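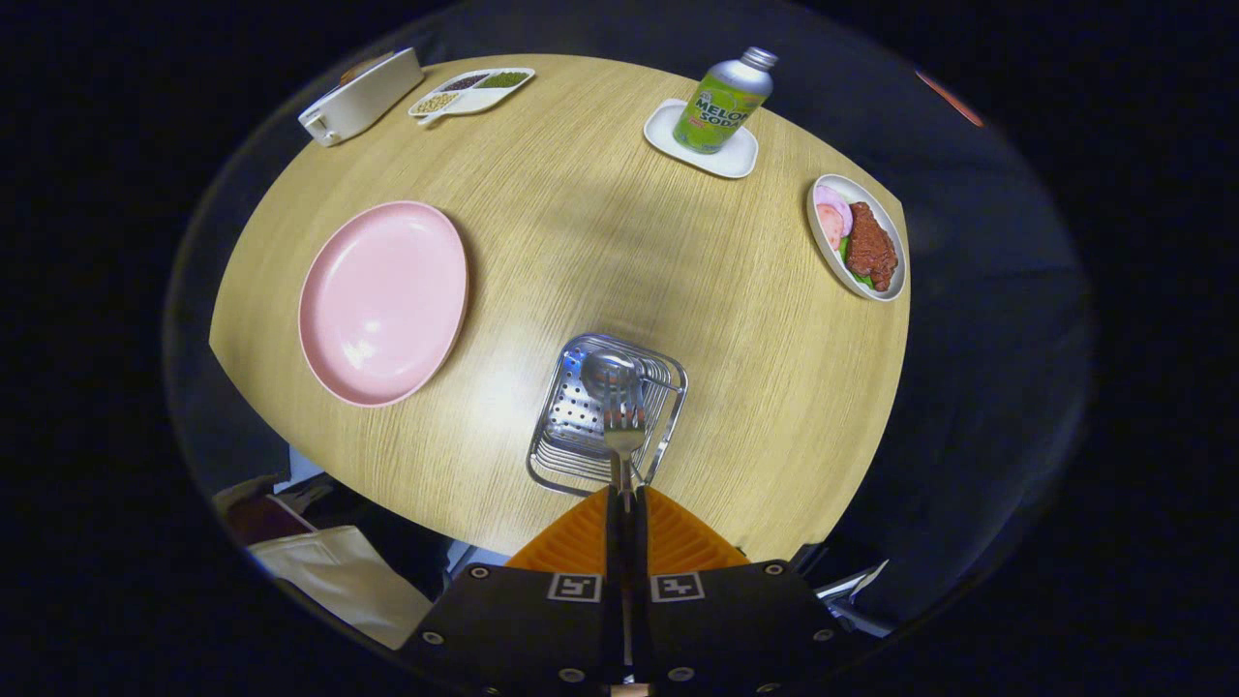 Home | News | Guides | Members' corner | Back issues

Scheduling that finally makes sense: the Chisholm update is out

Shared 60 times | 6 comments

If you look after more than a couple of screens, you will know the feeling. It's ten to nine, the doors open at nine, and the breakfast menu is still up in one building while the other one is showing last month's opening hours. We have all stood there with a USB stick in one hand and a stepladder in the other!

So I was very pleased when the new version of Chisholm landed in December, and even more pleased after a few weeks of using it every day across our sites at Arnuncombe. The big change is the scheduler. It has been rebuilt from the ground up, and it is a joy.

The old one worked as a long list. You made a playlist, gave it a start and an end, and hoped that nothing else was fighting for the same slot. If two playlists overlapped, the one saved last would win, and you only found out by walking past the screen. Now you get a proper calendar, with a row for each group of displays, and you drag things about until they look right. Overlaps show up in amber before you publish, and you can choose which item takes priority with one click. I can't tell you how much time this has saved me already.

My favourite part is the day templates. You build a normal day once (ours goes welcome loop, lunch, afternoon notices, evening events) and then drop it on to as many dates as you like. Change the template and every future date changes with it, unless you have locked one. Locked days get a small padlock in the corner. We lock anything to do with bank holidays, and so far it has held up beautifully.

There is also an expiry date on every single piece of content. Posters for the summer fair will take themselves down the morning after, even if they have been copied into nine different playlists. I went through our library when I set this up and found 744 items, a good many of them for things that had long since happened. Most are gone now, and searching is much quicker for it.

A few practical notes for anyone planning to upgrade.

Do the server first and the players afterwards. Players on the old version will carry on with whatever they last downloaded, but they won't pick up templates until they have been updated too. Our 50 players took one evening, in batches, and I started with the ones behind the scenes in case anything went wrong. One in the Brureseck foyer needed turning off and on again – otherwise it was very smooth.

Check your time zone settings while you are in there. The new scheduler takes the time from the group and not from each player, so if somebody set a group up carelessly years ago, everything in it will be an hour out. Ours was. The setting is under Groups, then Details, right at the bottom of the page.

If you use the Seltton add-on for emergency messages, update that at the same time. The old add-on still sends its messages, but it doesn't put the normal schedule back when the alert is cleared, and you have to do it by hand. The new one goes straight back to wherever the day should be by then, which is lovely to watch.

What would I still like? A way to print the calendar, please! Our reception team like a paper copy on the wall and at the moment I am pasting screenshots into a document. It would be good to have week numbers as well. And the preview window is a bit small on a laptop, although you can pop it out and drag it to a second monitor.

Next month I'll be looking at portrait screens, and how to get a landscape poster on to one without everybody looking squashed. If you have a trick for that, send it in.

Share this | Email | Print

Comments (6) – showing newest 3

signsofthetimes
Thanks for the tip about the time zone. We were an hour out in one group too, and I had been blaming the players.

Foyer Four
Does the padlock stay on if you copy a locked day to another date? I tried it and the copy came out unlocked. Not sure if that's meant to happen.

mapleyard
Another vote for printing. Week numbers too, our whole rota runs on them.

Older comments | Next item | Back to top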